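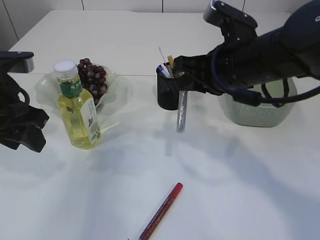 Marisol Cabrera writes that one bottle lasted her from February until Easter, and that the grout behind her sink is a better colour than it has been in years. She would like a bigger size.

Tuler Bench and Tile Cleaner
Made by Kistell. Unscented. Stock code 558.

A spray cleaner for kitchen tables, sealed benchtops and glazed wall tiles. It lifts tea rings, fruit juice and light grease. Spray on, leave for a minute and wipe with a damp cloth. Dried-on spills may need a second go.

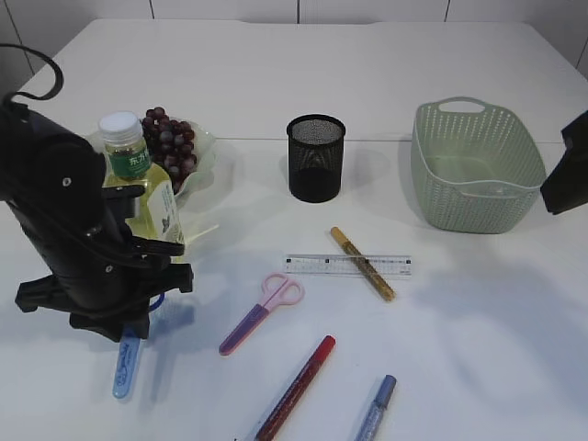
White tabletop, tiled wall behind.

Do not use on marble, raw timber or unsealed grout – the citric acid will mark them. For other surfaces, test a small spot first. Rinse with clean water before putting food down.

Sizes
Spray bottle, 500 mL
Refill pouch, 2 L (dilute 50 mL per litre of water)

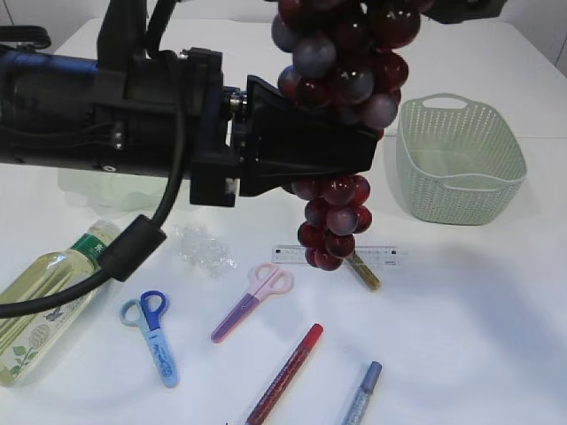

Dark red grapes over a white tabletop.

Refills go out in a plain cardboard box. Keep the pouch upright and out of the sun. Trade orders – ask for Walter Echeverri on extension 205.

Page updated April 28, 2023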